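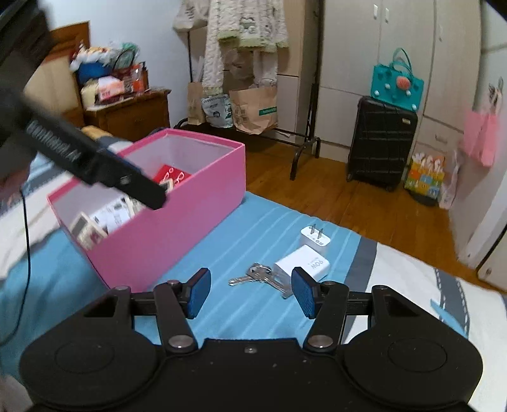

Hukano wrote:

> We have now trained on 700 tidying episodes recorded with hand-held grippers in 18 homes, and the policy packs small objects into an open box 60 times out of 119 on the arm. We think this settles the question raised on this list in the spring. Bedroom recordings transfer to a fixed arm with no robot data at all, and clutter in the background helps. The Plurnent baseline, trained on bench recordings only, does far worse. We would like to hear whether Sedville sees the same.

Thanks for posting the numbers with the trial count attached. I still don't think they settle it.

First, the 119. The draft says trials were stopped "when the operator judged the object out of reach". Are those stops counted as failures, or left out? If they are left out, I can't compare the figure with ours or with anyone else's. Please put the stopped trials in the table as their own row, even if it makes the table ugly.

Second, the split. You hold out episodes. You don't hold out homes. The same bed cover and the same box can then sit on both sides of the line, and with wrist cameras the background takes up a great deal of the view. Look at how much there is behind the fingers in a bedroom recording: a nightstand piled with bags, a clothes rack, a suitcase against the wardrobe. A model could learn which room it is in and replay an average path to the box. I'd want to see whole homes held out before I believed the line about clutter helping. The Kanagaratnam split does this and it costs you one more training run.

Third, the objects. Keys on a ring lying up against a charger are a hard case, and I'm glad somebody is recording it. But your success figure lumps keys in with cards and packets. We found at Sedville that the keys were where everything went wrong — the fingers closed on the ring, the neighbour came along too, and the scorer had to decide whether that was a success. Two scorers disagreed often enough that we dropped the category from our own report, and I'm not proud of that. How did you score a pick that brings a second object with it?

Fourth, and smaller: the baseline. Plurnent was trained on a bench and you tested on soft bedding. That tells me bench data is poor for beds, and I would have guessed as much. Could you run both on the bench as well?

One thing I do accept. The two-handed recordings look useful, and I hadn't expected the timing between the hands to survive the move to the arms. If the second hand is switched off at test time, does the score drop? There's a plot in your appendix that hints at it, but the axis has no label and I may be reading it backwards.

We can run your weights on our arm in July if you send the calibration files with them. Last time we only had the weights and lost most of a week to the finger widths.

Sedville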